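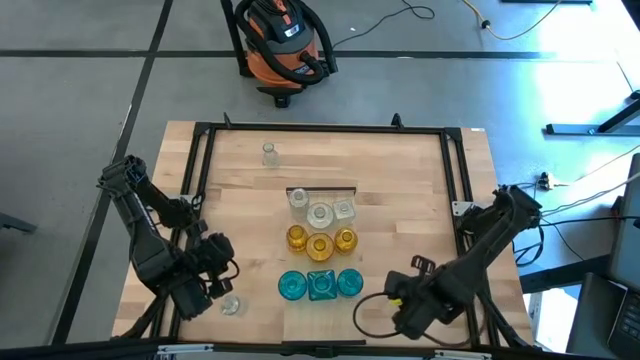
Section 3: Setting up a shared prayer list

Dunance lets a congregation or small group keep one prayer list that every member can read. The steps in this section are for the group leader. Members who only want to read the list or add a request can skip to Section 4.

Before you start

You need a leader account and the name of your group as it was registered. If your church moved over from Cirholm, your old requests are already in the Archive tab and do not have to be typed in again.

Creating the list

1. Sign in and open Groups.

2. Choose your group, then select New List.

3. Type a name for the list. Keep it short, as it shows at the top of every reminder. "Evening Prayer" works well. "Prayers of the People for the Sernmont Parish" gets shortened on most phones.

4. Under Who Can Add, choose Leaders Only or All Members.

5. Set how long a request stays up. The default is 20 days. The longest setting is 100 days, after which the request moves to the Archive.

6. Select Save.

Note: A new list is empty until the first request is approved. Members will see the list name with nothing under it.

Adding a Scripture reading

Each list can carry up to three readings. They appear above the requests.

1. Open the list and select Readings.

2. Enter the book, chapter and verses, for example Philippians 4:6-7 or Psalm 121.

3. Pick a translation. The translation can be different for each reading.

4. Select Add. To change the order, press and hold a reading and drag it.

Psalm numbers follow the Hebrew numbering. If your group uses a Bible with the Greek numbering, check the verse text before you save.

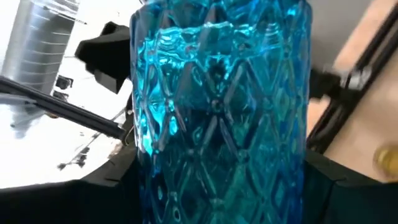 Kittipong Bunnag writes that his group at Kamolrat stopped using full names on their list after the first week, and that first names or initials have been enough for people to know who they are praying for. He also suggests asking the person before posting anything about their health.

Caution: Requests on an All Members list are visible as soon as they are approved. Deleting a request removes it from the list but does not recall reminders already sent.

Setting reminders

1. Open the list and select Reminders.

2. Choose Morning, Midday or Evening. You can choose more than one.

3. Turn on Include Reading if you want the verses sent with the requests.

4. Select Save. Members can turn reminders off for themselves under My Settings.

Reminders follow the time zone of the group, and members who are travelling will get them at the usual hour back home.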